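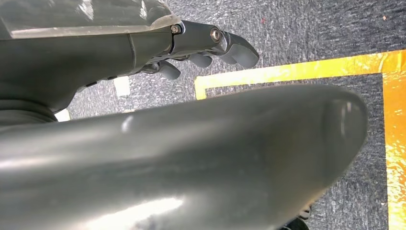 Cidero transaction monitoring working group
Minutes, December meeting, 14:00

Present: Svenja Ackermann (chair), Malte Baumgart, Lumturie Kos, Ludger Reinholz (minutes)
Apologies: Ottmar Dreßler

1. Minutes of the previous meeting
Agreed, with one correction: item 4 should read "wallet screening", not "wallet scoring".

2. Alert backlog
MB reported 1,377 open alerts at close of the last reporting period. Most come from the rule on repeated transfers just under the review limit. 53 have passed the internal deadline and have been moved to the senior queue. LK asked if the deadline runs from creation or from first assignment. MB: from creation. The procedure is unclear on this and will be reworded.
Action: MB to redraft section 2 of the procedure.

3. Address data from Prevby
The daily file arrived late twice this month. On both occasions screening ran against the previous day's list. LK has rerun the affected transfers and found no new matches. SA wants a hold on outgoing transfers above the review limit when the file is missing — the present setting only sends a warning e-mail.
Action: LK to test the hold in staging and report run times.

4. Customer records, Tindon migration
Two fields do not carry over cleanly: source of funds (free text) and date of last review. LR proposed keeping the old text as a read-only note. Agreed. Review dates to be checked by script before the switch.
Action: LR to circulate the field mapping.

5. Cronin contract
Deferred, as OD was not present. SA noted that the notice period needs checking before renewal is discussed.
Action: OD

6. Any other business
MB asked for read access to the audit log for the two new analysts. Approved by SA — access to end with their probation unless renewed.

Meeting closed 15:10. Next meeting: same time, papers to LR beforehand.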